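Policy scores zero on microwave task although the door opens every time

Oluwaseun Lawal
June

I am training an imitation policy in simulation on a two-arm kitchen task: open the microwave, handle the carton inside, shut the door. The training set has 567 demonstrations. I evaluate over 76 episodes with the counter layout randomised. Success is reported as 0, but in the replays the door stage looks fine. Is the policy bad or is my scoring wrong?
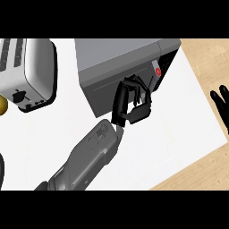

The success check is one boolean on the final state, copied from the Endow baseline. Action chunk length is 10. I have not changed the controller gains.

Asabe Bassey

Try more demonstrations. Worked for me on Plisard.

Fatima Nnaji

More data will not help until you know which stage fails. A single boolean on the final state cannot tell a policy that never touches the handle from one that fails on the last move. Split the task into 5 stages (reach, door open, hand inside, carton contact, door shut) and log the first step at which each predicate becomes true. Report stage completion as a fraction of all episodes, and also as a fraction of those that passed the stage before.

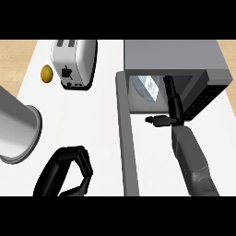 Ulatari Notes, vol. 5, no. 10, p. 76

The reference above covers staged scoring and is worth reading before you rewrite the check. Two further points. Test the door by hinge angle with a threshold, as contact alone gives false positives when the fingers brush the front. Then rerun the same seeds with a shorter chunk. If carton contact improves and door opening does not change, the fault is open-loop drift near the cavity.

Olumide Balogun

Agree with Fatima. Also check the units of the hinge joint. Ours was in radians and the threshold was in degrees, so door shut was true from step zero.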